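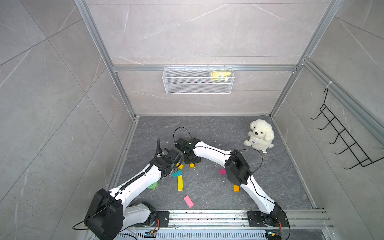

To: blocks-and-puzzles list
Date: 30/11/2023
Subject: Re: Letters from plain blocks

On the Plostell list, someone wrote:

> I bought the Pokeo tub in September and want to spell
> with it. Plain rectangles only, long and short. My S looks
> like a staircase accident. Do I need the 300 piece set?

You need patience and a bigger floor. I own the 300 and my S is no better, there's just more of it.

Start with letters that are mostly posts. A lowercase h is friendly: uprights for the legs, short blocks lying flat for the shoulder, one more upright for the tall bit. Ignore color until the shape reads, then ignore it some more. Mixed colors are fine — yellow next to magenta has never made a word illegible, only louder.

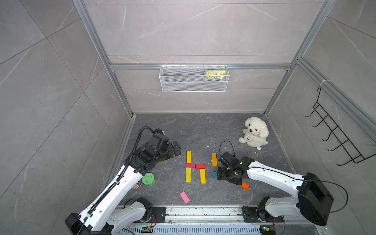 Do the gaps between blocks matter? Less than the angles do, and a crooked upright will spoil a letter long before a gap will.

Leave the spares off to one side while you build. I keep mine too close and regularly put an elbow through a vowel.

As for S, I have 2 methods and recommend neither. Dekker blocks are a touch narrower, if you feel like spending money on the problem. I did.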